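회사 소개

Clumeo는 가족 단위 테마파크 여행의 일정과 예약을 대신 준비하는 여행사입니다. 항공권과 숙소만 묶어 파는 상품은 취급하지 않습니다. 입장권, 파크 내 식당, 공연 좌석, 이동 차량까지 날짜별로 정리해 출발 전에 일정표 한 부로 드립니다.

연혁

처음에는 Gokness라는 이름으로 공항 송영 차량을 운행했습니다. 손님들이 차 안에서 가장 많이 묻는 것이 어느 문으로 들어가야 하는지, 유모차는 어디서 빌리는지였고, 그 답을 모아 만든 안내문이 지금 일정표의 바탕이 되었습니다. 이후 숙소 예약을 맡던 Lougher와 합치면서 현재의 회사명을 쓰고 있습니다. 차량 운행은 직영을 유지합니다.

하는 일

상담은 전화와 이메일로 받습니다. 아이의 나이와 키, 낮잠 시간, 음식 알레르기를 먼저 여쭙고 일정 초안은 영업일 기준 15일 안에 보내 드립니다. 초안 수정은 두 번까지 무료입니다. 파크 내 식당은 예약 창구가 열리는 날 아침에 저희 직원이 직접 신청하며, 원하는 시간이 없을 때는 대기 명단에 올리고 대체 식당을 함께 제안합니다.

현재 일정표에 올릴 수 있는 식당과 공연, 놀이기구는 모두 696곳입니다. 키 제한, 평균 관람 시간, 실내 여부를 항목마다 적어 두었고 매년 7월에 전체를 다시 확인합니다. 여름 성수기에는 한낮 일정을 실내 위주로 짭니다.

단체 여행

학교와 회사 단체는 Penuvero라는 별도 창구에서 맡습니다. 한 팀은 최대 40명이며, 그보다 많으면 팀을 나누어 출발 시간을 달리합니다. 인솔자용 일정표와 비상 연락망은 따로 만들어 드립니다. 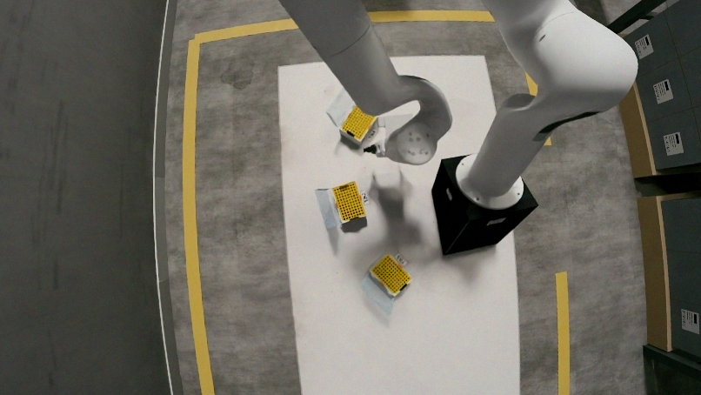 요금과 환불

일정 설계비는 인원이 아니라 여행 일수로 계산합니다. 입장권과 식당 예약금은 현지 요금 그대로 청구하고 수수료를 붙이지 않습니다. 출발 15일 전까지 취소하시면 설계비의 절반을 돌려 드립니다. 입장권 환불은 각 파크의 규정을 따릅니다.

문의

상담 시간은 오전 열 시부터 오후 여섯 시까지입니다. 여행 중인 손님을 위한 긴급 전화는 밤에도 받으며, 번호는 일정표 첫 장에 적혀 있습니다.

최종 수정일 2021/06/25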